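Home | Forums | Kitchens and Bathrooms | New posts | Search | Log in

Thread: Inset sink or undermount with a laminate worktop?

penfold_73
We are replacing the kitchen worktops in March and can't agree on the sink. I want a normal inset one that drops into the cut-out. My wife wants an undermount so she can wipe straight into the bowl. The worktop will be laminate, 38 mm, because the quote for stone was 2417 more than the quote for laminate and we haven't got it.

The fitter from Lombridge says he won't do undermount in laminate at all. A second fitter says he will, with a special bonded bowl, for 117 extra. Who is right?

marshgate
The first one. Laminate is chipboard with a skin on it. Cut a hole and you have a raw edge all the way round, and with an undermount that edge is where the water goes. With an inset sink the rim covers it.

Tilly_B
I don't agree that it can't be done. There are bowls made for it. They are bonded in from the top, the edge is sealed with resin and the laminate is trimmed back flush. My sister has had one for six years and there is no swelling. It does need doing in a workshop though, not on trestles in the drive.

marshgate
Six years is not long for a worktop. Our inset sink at the old house went in fifteen years before we sold and the top was still flat all round it.

Tilly_B
And how much black gunk was round the rim?

marshgate
Some. I ran a cocktail stick round it twice a year.

penfold_73
Thanks both. The gunk is her main argument. Ours at the moment has a line of old silicone that has gone brown at the back by the tap and nothing shifts it.

GenjiH
I fit kitchens, mostly in flats, so I'll give you what I do. Genji Hirano is the name if you want to look up my older posts on worktop joints, they are in the Lombridge thread.

Inset sink in laminate:
Mark out from the template, then measure the sink itself and check. Templates are wrong more often than you'd think. I had a Climano bowl last year where the paper was 4 mm out on the long side.
Cut with a jigsaw, blade down-cutting, tape on the surface.
Seal the raw edge with two coats of something waterproof. I use varnish. PVA is no good, it goes soft again when it gets wet.
Foam strip on the rim as supplied, then a thin bead of silicone outside that.
Clips done up by hand in turn, a bit at a time. Don't use a driver on them.

The back edge is the one that fails. It sits behind the tap where you can't see it and people leave wet cloths there. Leave yourself enough room between the sink and the wall to get a hand in and dry it.
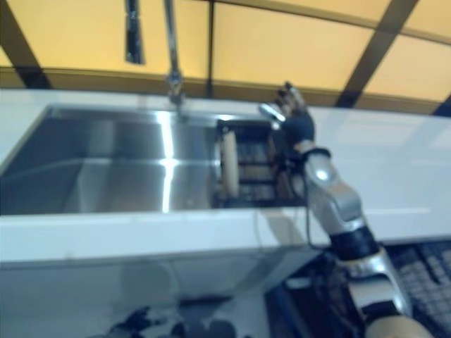
Stainless sink in a long white counter, back right corner of the basin.

If you go for the bonded type, ask the second fitter for the address of one he did at least three years ago and go and look at it. Press the laminate next to the bowl with your thumb. If it gives or the edge has lifted you have your answer.

dovecote_dave
Agree with all that apart from the varnish. I use silicone smeared over the whole cut edge with a filling knife. Quicker, and you don't wait for coats to dry.

GenjiH
Silicone works if you get all of it. My trouble with it is that it skins over and you then can't get anything else to stick if you have missed a bit. Each to their own.

dovecote_dave
Fair enough. Never had one come back.

marshgate
What about the tap hole? Same problem there and it is always forgotten.

GenjiH
Yes, seal that as well, same stuff. Most inset sinks have the tap ledge built in so the hole is in the steel. With an undermount the tap goes through the worktop, so that is another raw edge to worry about. Point in favour of inset if the top is laminate.

Tilly_B
That's a fair point and I hadn't thought of it. My sister's tap is on the wall.

kettle_on
Has anyone said solid surface yet? We got an acrylic top with a moulded bowl from Cluno. No join at all. It marks if you drag pans on it but you can sand it out.

penfold_73
Looked at it. Cheaper than the stone but still well over what we have to spend. Nice stuff.

kettle_on
Ask if they have offcuts. You only need the solid surface for the sink run. We did that stretch in acrylic and the rest in laminate in a similar grey, with the hob in between so the two don't meet. Most visitors don't notice.

marshgate
I would notice.

kettle_on
You are not invited.

penfold_73
I like that idea but our hob is on the other side of the room so the two would meet in the corner. I think that would look odd.

Next question. Single bowl or bowl and a half? We have a dishwasher. Current sink is an Ishida single and I have always found it a bit small for the oven shelves.

Tilly_B
Single, as big as the cabinet will take. The half bowl is only ever used for a colander and teabags.

dovecote_dave
Bowl and a half for me. If somebody has left the washing-up soaking you can still tip a cup of tea away. Check the waste though, there is more pipework underneath and you lose a good part of the cupboard.

GenjiH
Measure the inside of the cabinet, not the doors. A 600 unit has nearer 560 inside and the clips need space as well. For oven shelves take the shelf with you to the showroom. I'm serious, people do it.

penfold_73
Right, update. We went to see one of the second fitter's bonded jobs, four years old. It was good at the front but there was a slight ridge at the back left that you could feel with a fingernail. The owner hadn't noticed it until we did, which was awkward.

So it is going to be a large single bowl, inset, with the low-profile rim as a compromise. She can nearly wipe straight in. I have asked for the edge to be sealed and will be there when he does it.

Tilly_B
Sounds sensible. The low-profile rims are only a millimetre or so. What about the drainer, left or right?

penfold_73
Please don't. We have only just stopped arguing.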